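Wednesday, July 23, 2025
Workshop notebook, Flikelden bench

Sourdough starter drying, second round. I continue from the June trial, where the flakes from the Engebretsen rye starter did not wake up well after storage. I suspect now that I dried them too warm. The oven with only the lamp on is warmer than I believed, and the upper shelf is worse than the lower one.

This time I spread the starter very thin on baking paper with the long spatula and left it on the rack by the window, with a cloth over it. I fed it in the evening and spread it the next morning, when it was near the top of its rise. Starting weight with paper was 518 g. After the first night it was 468 g. The edges already curl, but the middle still bends like leather, so it stays on the rack. I will not write a final weight before it snaps clean.

One correction to the June page: I wrote there that the flour was from Nukbridge. It was the Drurnstead flour, the coarser one. Please do not compare the two rounds without thinking of this. 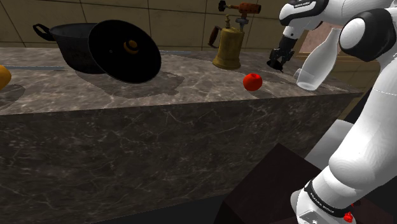 For the wake-up test I want to keep the steps simple, so that another person can repeat them. Crush the flakes in the mortar, but not to dust. Cover them with lukewarm water and wait until they are soft, then add the same weight of flour as water. I will prepare 3 jars from the new flakes and 2 from the old ones, all with the Drurnstead flour. Labels go on the glass and not on the lids. In June the lids were exchanged during washing and I lost one result in this way.

What I want to note each morning: height against the rubber band, smell, and if there are bubbles at the side of the glass. For the smell I use only the words from our list (apple, yogurt, vinegar, nail polish), otherwise everybody writes something different and I cannot read it later.

A question I could not answer today is if the salt in the tap water filter makes a difference. Somebody at the Nukbridge mill wrote to me that it does not, but their water is softer than ours. Maybe one extra jar with bottled water, if there is space on the shelf.

To do: buy baking paper, look for the small sieve, weigh the rack sheet again tomorrow before breakfast.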